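**Gripper closes a hair to the left, every time. Fingers, mount or me?**

**backlash_bev** wrote:

Long-time reader, first-time whinger. We've got a two-finger gripper on the arm at the play-food table and since May it's been favouring the left finger. Object goes in centred, left finger touches first, object gets shoved sideways, then it grips. Fine for the corn, which doesn't care. Hopeless for anything with square sides.

So far I've re-torqued the finger bolts, cleaned the linkage pivots and re-taught the table height twice. 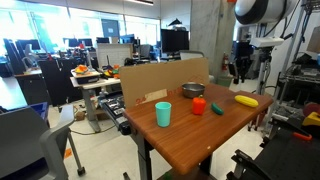
The fingers are Citero blanks that our predecessor drilled by hand, with love and apparently no centre punch. The controller is a Jollanero and logs no faults at all. It's very proud of itself.

**toolflange** wrote:

Before you blame the fingers, check the mounting plate. If the gripper body has rotated on the flange by even a whisker, you'll chase it in software until you retire. Dowel pin in or out?

**backlash_bev** wrote:

Pin's in. I can see it. I did not check whether it's the *right* pin.

**toolflange** wrote:

Ah.

**Madhu Pant** wrote:

I'd disagree with starting at the flange. Rotation gives you an angle error, and Bev's describing an offset. Open the fingers wide over something long and look straight down between them. If the gap is lopsided at full open, it's a finger or linkage problem and the pin can wait.

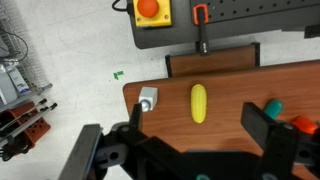 Do it at full open and again at half. Same offset both times means the finger blanks. If it grows as they close, one of the linkage pivots is worn. We had an Allberg unit do exactly this after 11 months and the pivot bushing was more of a rumour than a part.

**toolflange** wrote:

An offset at the fingertip is what an angle error looks like when you only measure at the fingertip, Madhu. We've done this dance before.

**backlash_bev** wrote:

Mum, Dad, please. I'll do both. This is the layout I'll be testing on:
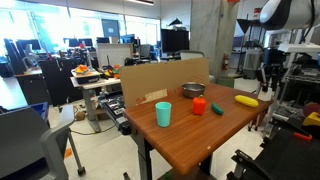 *Test table: cup, pepper, cucumber, bowl, corn. Cardboard along the far edge.*

**servo_sceptic** wrote:

Has the table been bumped? I spent 2 days rebuilding a perfectly good Chaudhary gripper once when the stand had walked sideways. Tape on the floor, folks. Costs nothing.

**backlash_bev** wrote:

Table's where it should be, I measured off the stand. Going with the pale block over the bowl for the closing test - flat sides, so there's no arguing about where the finger touches.
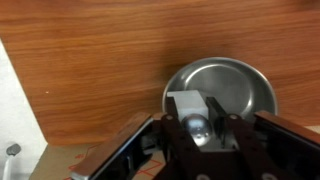 *Wrist cam, block between the fingertips over the bowl.*

**Madhu Pant** wrote:

Don't judge contact off that camera, it's too close and the fingers go soft. Feeler gauge each side, arm paused, and write the numbers down.

**toolflange** wrote:

Agreed, which pains me. And pull the pin while you're there.

**backlash_bev** wrote:

Fine. Gauge first, then pin, then bushings. Cycle counter says 680 since the last strip-down, if that changes anyone's mind.

**toolflange** wrote:

It does not.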